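MINUTES
Vudard Tenants and Legal Aid Council, court watch group
February 12, 2021, held by phone and video

Start was late, dial-in number in the notice was wrong. Quorum OK. Last minutes approved, one fix: the Groltska hearing was put off by the clerk's office, not by our side.

1. Zerouali appeal
Appeals court took the case. Written arguments only for now, no oral date. Landlord's lawyers asked for more time, judge gave them part of what they wanted. Our brief is in. 1,102 pages in the full record, which the court wants on paper as well as by upload. Copy cost came up again. Office to ask if the law school will print it.

Question from the line: does the stay still hold? Yes, until the panel rules or says otherwise. Tenants should keep paying into the court account and keep the receipts.

2. Groltska small claims
Two cases heard, one settled in the hallway. Other one, judge wants proof of the deposit. Bank letter not enough by itself. Reset for March.

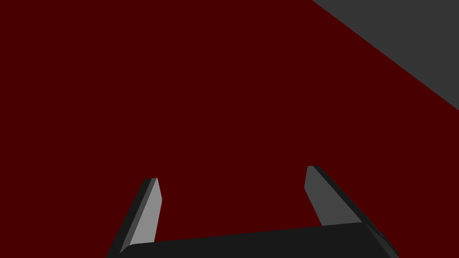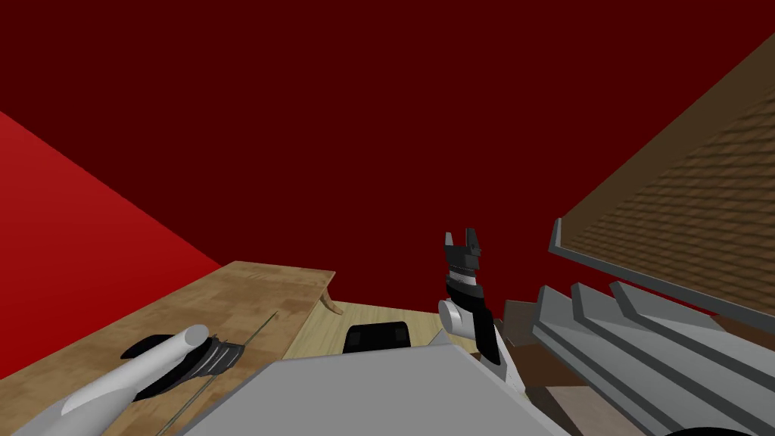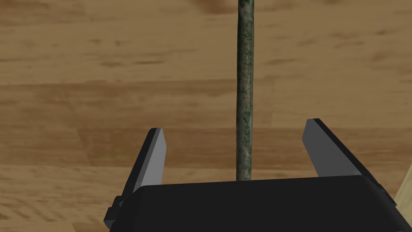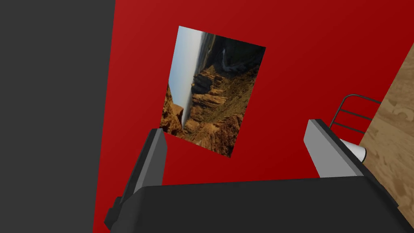 COURTS & HEARINGS

3. Remote hearings
Long talk. People losing the link halfway and being marked absent. Skultura branch says their clerk calls back once, then moves on. Agreed to write to the presiding judge and ask for a set call-back rule, plus a phone line for poeple without video. Draft to go round before the next meeting. Comments by email please, not in the chat.

Also: interpreters. Requests going in too late. Form has to be filed with the answer, not after.

4. Filing fee fund
Balance discussed. Motion to cap help at $200 per household, seconded, passed with two against. Those against wanted no cap on appeals. To be looked at again after Zerouali.

5. Other
Court watch sign-up sheet still half blank for March mornings. New notice forms are out, old ones will be refused, throw them away.
Website calender is out of date, office to fix.

Next meeting in March, same dial-in (the corrected one). Closed.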